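The 587

Missed the 587. Saw the back of it going round by the chemist, both lights on, nobody on the top deck. So that was that. Next one at ten past, if it came, and it was October so it might not.

I sat down in the shelter at Clarkgate and held the envelope flat on my knees so it wouldn't crease. Four hundred pounds. All in twenties, counted at the kitchen table and then again on the stairs. Dad always said never carry more than you can stand to lose. Well. Dad had a lot of sayings and no savings.

Rain started. Not much.

The woman next to me had a cake in a box. She'd got the lid up a bit at one corner to look at it.

"Is it alright?" I said.

"It's slid."

"They do slide."

"It's for my sister," she said. "She won't eat it. She'll say she's had her tea." She shut the lid. "You going far?"

"Drordale."

She looked at my shoes. Everyone does when you say Drordale, as if you'll need to walk the last bit. You do need to walk the last bit.

I hadn't been back in two years. Not since the funeral, and then only for the sandwiches. My brother had the house, I had the car, then I didn't have the car. We'd not fallen out exactly. We'd just stopped ringing, first him and then me, and after that it would of been odd to start. Then the letter. His handwriting, all leaning over. The boiler's gone, he wrote, and I wouldn't ask. Nothing else. Not even love from.

So, four hundred. It was the Tivanora money. I'd been putting it by since spring for a week at the Hotel Duman, half board, room 308 if I could get it, because that was the one Mum and Dad had and she used to go on about the balcony. You could see the ferry come in, she said. You could hear somebody's radio. She kept the key by mistake and never sent it back – it hung on a nail by our back door all the time I was growing up, big brass tag, 308, and we used to fight over who got to hold it.

Ten past. No bus. Quarter past.

"It's not coming, is it," said the cake woman.

"It'll come."

"I might just eat it."

She did aswell. Not all of it. She broke a piece off the slid side and gave me half, and it was lemon, and we sat there with our hands cupped under our chins like kids. Then lights at the top of the hill and the pair of us up, brushing crumbs, her with the box, me with the envelope shoved down inside my coat.

I went upstairs and sat at the front. The windows had steamed. Past the baths, past the school, out where the street lamps stop. I practised what I'd say. Here you are then. No. I was passing. No, nobody passes Drordale.

Twenty minutes' walk from the stop, all uphill, dark by then. There was a light on in the kitchen. He'd opened the door before I got to the gate, in his big coat and a hat, indoors, breath coming out of him in clouds.

"You've got icing on you," he said.

And past his shoulder, on its nail, the key.
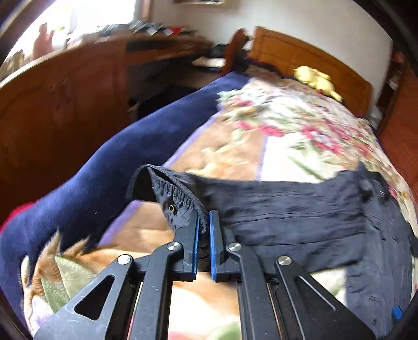
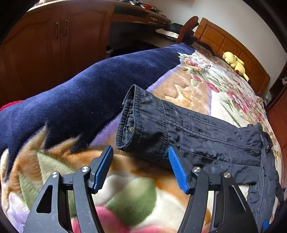

Reading time: 2 minutes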